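How to test if a robot arm can tidy up: a small exercise you can do in simulation

Written by Prakash Mudaliar
Nov 7, 2019

My sister asks me every time I visit when she can buy a machine that clears the kitchen table. I work with simulated robots, so she thinks I should know. My answer is still "not yet", but I wanted to give her a better answer than that, and so I made this exercise. It takes one evening to set up and one night to run. At the end you have a number, and you can compare this number with the one you get next year.

You need a computer with a simulator that can load a robot arm with a two-finger gripper, and a method for controlling the arm. I use a small set of scripts which I call Filtent. The names of the settings will be different in your program, but the steps are the same.

What we count as a chore

A chore is a job where things are in the wrong place and must come to the right place, without damage to anything else. Putting cups on a shelf is a chore. Sorting screws into trays at the end of a shift is also a chore. Both of them contain the same small actions: find the thing, take it, carry it past other things, put it down, let go.

For this reason we begin with cubes. A cube does not bend, does not spill and has flat sides for the fingers. If the arm cannot do the job with cubes, there is no sense in giving it a wine glass.

Step 1. Prepare the table

Make a plain table and put the arm behind it. Keep the background empty and the light soft. You can make it more difficult later, and you should, but at the beginning you want to know that a failure comes from the movement and not from a strange shadow.

Give every small object its own strong colour. This helps you when you look through the recordings at night and you are tired.

Step 2. Add one big obstacle

This is the step people leave out. Many tests have only small objects on a flat table, and the arm can move in any direction it likes. A real kitchen has a kettle, a bread bin, a bottle of oil. So put a tall box on the table, much larger than the cubes, and place it where the arm would like to pass.

Then put one cube on top of the box. Now the arm must work at two heights, and it can also knock the cube down while it is busy with another one.

In my layout the tall box is blue and carries a cyan cube at the back right corner of its top. A green cube stands on the table to the left of the box, and the gripper is down beside a magenta piece further left. The arm is a Franka model.

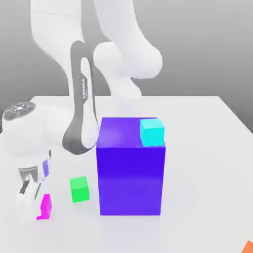 Step 3. Write down the goal before you run anything

Use one sentence only. Mine is: "All small pieces are on the left side of the table, the tall box has not moved." Decide also how far the box may move before you call it a failure. If you decide this after watching the recordings, you will be too kind to the robot. I know this because I was.

Step 4. Run many attempts

Change the positions a little at each start. Give each attempt a limit of 90 seconds. I ran 4000 attempts in July.

Step 5. Sort the results

Do not use only "success" and "failure". I use these groups:

Goal reached, box not moved: 1328
Goal reached, but box pushed: 533
Goal not reached: all the others

The second group is the interesting one. A simple score would count it as success, but in my sister's kitchen it means the kettle is on the floor.

Step 6. Look at the failures with your own eyes

Take a few recordings from each group and watch them slowly. In my runs the most common problem was the elbow. The controller was careful with the fingers and forgot that the rest of the arm also takes space – a person clearing a table moves the elbow without thinking. The second problem was letting go too early, when the cube was still a little above the surface. A cube survives this. A plate would not.

So, can machines do chores yet?

With these results, my arm does one third of a very easy job properly. The table does not change, the pieces are rigid and there are no children or cats. On a shop floor, where you can fix the position of every tray, I would expect better numbers. In a home I would expect worse.

If you try the exercise, keep your first layout saved and do not improve it. Make a copy for the more difficult versions. My next copy will have two tall boxes with a narrow space between them, and one cube standing in that space.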